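Handling Practice Notebook, Hamada bench
Entry: October 11, 2026
Recorded by: Kazue Mizuno
Reviewed by: Chiharu Ichikawa

Purpose of entry. To record the working rules for glass containers in the hand-held gripper sessions, as agreed with Kenta Kaneko and Shigeru Kobori. The April rules covered boxes and soft packaging only and are withdrawn for this class of object.

1. Glass is approached with the fingers fully open. The operator pauses before contact and closes at the slow setting. A second closing attempt without backing off is not permitted.

2. The lift limit is 600 g, container and contents together. Weigh each jar before it enters the object list and write the weight beside its entry. The jar now listed as G-4 weighs 239 g empty.

3. Clear glass with powder inside is to be logged as "clear, filled." The label "opaque" was used for several earlier episodes and should be corrected by whoever next opens the list.

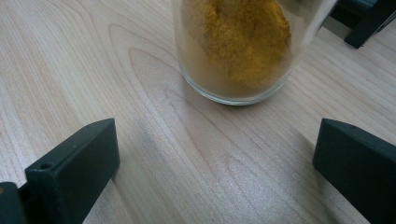
Jar with yellow powder on the wood tabletop; gripper fingers open, gap toward the jar.

4. Fine powder coats the inner wall, so the fill line must be taken from the scale reading and not judged by eye. H. Minami raised this in regard to the Tirora object list, where fill levels were entered by sight.

5. When two grippers share the table, one operator calls the approach and the other holds still until the call is released. Both operators are to be named in the episode log.

6. Any chip or crack retires the jar at once. Spilled powder stops the session until the tabletop and finger pads have been wiped. Episodes interrupted in this way are kept and marked "stopped," never deleted.

Open items. The batch target remains 195 episodes. Kobori proposes raising the lift limit to 900 g for the wider jars; Ichikawa does not agree without a pad wear check. Limit stays as written under item 2 until the check is entered here. Minami to send the revised label list to Brerincombe.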